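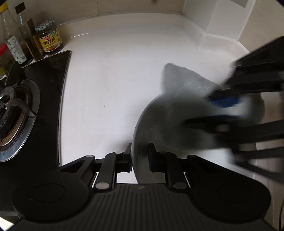 Call for Participants: Kitchen and Household Chores with Hand-Held Grippers

Naker is looking for 35 adults to do ordinary household chores using a pair of hand-held grippers in place of their hands. The work is paid and part-time, and you need no background in robotics. You do need to know how to clean a kitchen.

Sessions run at our Macedo Street site and, for people who agree to it, in their own homes. The first group starts in May.

What the study is about

We want a fair answer to a simple question: which household chores can a machine with two grippers do today, and which ones can't it do yet? There are plenty of short videos of robots folding a towel or loading a dishwasher. They don't say much about how the machine would do in a different house, with a different towel, after somebody has moved the dish rack.

Our robot, called Bramach, has two arms with simple two-finger grippers. It can pick up a cup and set it on a shelf with few mistakes. Wiping is much harder for it. A cloth changes shape every time it is touched, and a pot or bowl will slide if you press on one side with nothing holding the other. A person steadies the pot with one hand and wipes with the other and doesn't think about it. Bramach tends to push the pot along the counter.

Before we ask more of the robot, we want to find out how much of the trouble comes from the gripper itself. If a careful person with two fingers on each side can't wipe around the rim of a big pot on a crowded counter, we shouldn't expect the robot to. If the person can, we want a record of how it was done.

What you would be doing

You hold one gripper in each hand and open and close the fingers with a squeeze. Each gripper carries a small camera that records while you work. You do the chore from start to finish, at your own pace, and then do it again with things set out differently.

The chores come from this list:

Wiping large pots, bowls and basins, inside and out
Wiping a counter next to a stove, with sauce jars and bottles left standing where they are
Drying dishes and putting them in a cabinet
Folding dish towels, T-shirts and pillowcases
Sorting socks
Clearing a table after a meal and scraping plates
Putting groceries away, including soft bags
Opening and closing jars
Making a single bed

Bed making and jar opening are slow with grippers and many people find them annoying. You can skip a chore by telling the session lead, and you will still be paid for the full session.

Some chores are also done by Bramach. In those sessions you set up the kitchen, step back behind the line on the floor, watch the robot try, and fill in a one-page form about what it did. You are not expected to fix anything on the robot.

Time and pay

A session lasts three hours, with a paid break in the middle. Most participants come twice a week. The whole program is 12 sessions for each person.

Pay is $28 an hour. Anyone who completes all 12 sessions gets a further $200 at the end. If you have to stop early, you keep everything you have earned up to that point, but the final payment doesn't apply.

Home sessions are paid at the same rate, and setup and pack-up count as working time. Payment goes out every second week by bank transfer. Parking at Macedo Street is free after 4 p.m. and on weekends. Bus fare is paid back if you give us the receipt.

Who can take part

You must be 18 or older and able to stand for up to an hour at a time. You should be able to squeeze a hand grip repeatedly without pain - if you have had a recent wrist, hand or shoulder injury, please wait until the next group. The grippers come in one size. People with very small hands have used them without trouble, but we ask everyone to try them before signing anything.

We would like a mix of people. In our last group almost everyone was under 30 and worked with computers, and it showed in the results. They were patient with the grippers and not very good at cleaning. We would be glad to hear from people who have:

Cooked or washed dishes in a restaurant, cafeteria or school
Cleaned homes or hotel rooms for a living
Stocked shelves or packed orders in a shop
Run a busy household, with or without children
Used tongs, grabbers or other reaching tools because of limited reach

Left-handed people are especially welcome. Instructions are given in English, in everyday words, with printed cards for each chore. Mandarin and Spanish cards are available too. You don't have to be a fast reader.

If you work for a company that builds robots or grippers, you can't take part.

Home sessions

We are also looking for real kitchens. Ours is tidy and well lit, and we know where everything is. Home kitchens have narrow counters, odd corners, tile, stains on the burners and a row of bottles that never gets moved. Those are the places where a chore gets hard for a machine, and we need more of them.

If you agree to home sessions, two staff members bring the grippers and a laptop. We use your own pots, cloths and dishes. Please don't clean up first. We ask that the stove be off and cool for the whole session, and that pets be kept in another room. Bramach itself stays at Macedo Street and is never brought to a home.

You can say no to home sessions and still take part in the rest. There is no difference in pay.

What we record

The cameras on the grippers point at the fingers and the work. They pick up whatever is near your hands, which can include labels, mail on the counter and anyone who reaches in. Sound is not recorded. Before a home session we go through the kitchen with you and put away anything you don't want recorded.

We look through all recordings before they are used and remove any faces. You may ask us to delete a session up to 28 days after it took place. After that the recordings become part of a larger set and we can't pull out one person's work. The set is used by Naker and by Mikenetti, the company that makes the gripper fingers. It is not sold to advertisers. All of this is in the consent form, and you can take the form home and read it before you sign.

What we can't promise

This is a study, so there is no guarantee of a job at the end of it. A few people from earlier groups did go on to work as session leads, and we will tell everyone when those posts open.

People sometimes ask if they are helping to replace cleaners or kitchen staff. It's a reasonable thing to ask. At present Bramach takes many times longer than a person to wipe one pot and often leaves the far side untouched. We don't know how quickly that will change, and we won't tell you it never will. Results will be shared with participants in plain language, including the chores where the robot failed, and you can decide what you think of them.

How to apply

Fill in the short form on the Participate page of our site, or pick up a paper copy at the Macedo Street front desk. We ask for:

Your name and a phone number or email
The days and times you are usually free
Which hand you write with
Any work or home experience with cleaning, cooking or laundry, in a sentence or two
Whether you are open to home sessions, and if so, what kind of stove you have

No resume, please. We call people in the order the forms come in. The next step is a 30-minute visit, paid as a full hour, where you try the grippers on a bowl and a dish cloth and ask anything you like. Visits are held on Wednesday evenings between 5 and 8 p.m.

If all the places are taken by the time we reach your form, we will keep it for the next group unless you ask us to throw it out.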